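Recording demonstrations in the simulator, part 2: the tabletop tasks

In part 1 Zorica Dervishi showed how to install Kostach and connect the two hand controllers. Now we collect the first examples. I assume your living room scene loads without errors.

Before you record, drive both arms for a few minutes without saving. The controllers feel slow at first, and your early attempts will be jerky. The policy copies what you give it, so jerky examples make a jerky robot.

1. Open the task list and choose the red object on the gray table.
2. Press Reset. The object gets a new position and angle.
3. Decide which arm is closer. Keep the other one open above the table and leave it there.
4. Press Record, then move to one end of the object with the fingers pointing down.

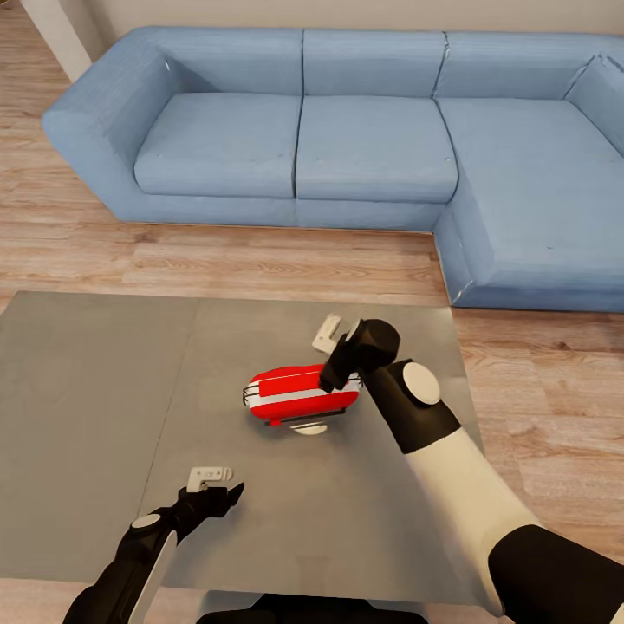 Right gripper at the end of the red object, left gripper open and waiting.

5. Close the gripper slowly. Wait a short moment before you lift - the physics needs some steps to settle.
6. Lift, hold, and press Stop. Mark the episode as good or bad immediately, while you still remember it.

One episode should take around 12 seconds. If you need much longer, delete it and try again. I also delete episodes where I hesitated in the air, even if the grasp was fine at the end.

For a first training run we use 80 good episodes. Change the approach side every 4 episodes, otherwise the model learns only one direction. In my first set I forgot this, and 27 episodes in a row came from the right. I had to record them again.

When you finish, export the folder with the default settings and check that every episode has a label. Part 3 explains the training script.

Živko Hoxha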